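4.2 When the view fills up: planning under heavy occlusion

The planner described in Section 3 works well as long as the camera has a decent look at the worktop. Kitchens are not always so kind. Tall units, open doors and the arm itself all get between the camera and whatever the robot is meant to be dealing with, and in a tight layout they can do so all at once. We think these are the most interesting moments in the whole benchmark, and this section looks at how Dilline copes with them.

Dilline keeps two maps. The first is the usual occupancy grid, updated at every control step from the current depth image. The second, which we call the doubt map, stores how long it has been since each cell was last seen and how far the nearest moving part was at that time. A cell behind a cupboard door that has just been opened starts with a low doubt value, and this grows as the robot goes on working. Once the value passes a threshold, the motion planner treats the cell as if something might be in it and pays a cost for passing through.

The idea is simple, but the details took a good deal of tuning. Our first version let doubt grow at the same rate everywhere, and the arm became so timid near large blank surfaces that it would creep along the edge of the counter and then stop. The current version ties the growth rate to the kind of surface that blocks the view. Fixed panels slow it down, hinged parts speed it up, and the robot's own links are handled separately through forward kinematics. That last change made a bigger difference than we expected!

Figure 4 shows a view from the Danonitz kitchen set that brings these cases together. A flat grey panel takes up nearly all of the right half, so a large share of the depth pixels carry no information about the work area. The gripper is over the marble worktop at the far left, in front of a round wooden object, and an open cabinet door hangs above the counter. One link of the arm sits low in the view and hides part of the cabinetry.

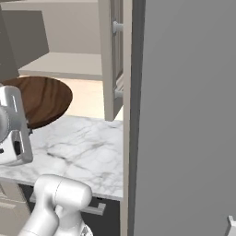 Figure 4. Rendered view from the Danonitz kitchen set. The grey panel on the right blocks most of that half of the view; the gripper and the round wooden object are at the far left.

Three things have to go right in a view like this one. The segmentation stage must not merge the gripper with the object behind it, even though neither is wholly in view. The open door has to go into the map as a thin, movable obstacle, with its full swing marked as a region to treat with care. And the planner has to accept that the panel is simply there – it cannot be seen past, and waiting for a better look from the same camera pose will not help.

For the first of these we rely on the self-filter in Cui, our tracking module. Cui projects the arm model into the image, grows the outline by 5 pixels and removes those pixels before the object masks are computed. The rest of the object's outline is then completed with a shape prior. With round objects the prior has an easy time, as a short piece of curved rim is often enough to fix the centre and the radius. Long, thin objects such as spoons are much harder, and we come back to them in Section 5.

Doors are found by comparing each vertical plane with the layout file supplied with the kitchen. If a plane does not match any closed panel, Cui looks for a hinge line that would explain it and passes the most likely angle to the planner. Where two hinge lines fit equally well, both are kept, and the planner must find a path that is safe for either.

We tested the full system on 3000 simulated episodes drawn from 11 kitchen layouts, using the Nesta simulator for both physics and rendering. Every episode starts with the target object at least partly hidden. Layouts, start poses and door angles are drawn at random with a fixed seed, so the baseline and the full system face the same problems in the same order. We did not retune any threshold between layouts.

The most pleasing result is how the arm behaves beside tall units. With the plain occupancy grid, it would often plan a short path through space it had not seen for a while. With the doubt map switched on, it tends to lift first, swing over the counter and come down on the target from above. No rule in the planner asks for this – the behaviour comes out of the cost terms alone. The paths are a little longer, and we are happy to pay that price.

Replanning time remains the weak spot. Each new door guess calls for a fresh check of the swing region, and in layouts with many wall cabinets these checks pile up. Caching the swing regions between steps should remove most of the repeated work, and an early version of the cache is already running in our January branch. The timing results in Section 4.3 were all gathered without it.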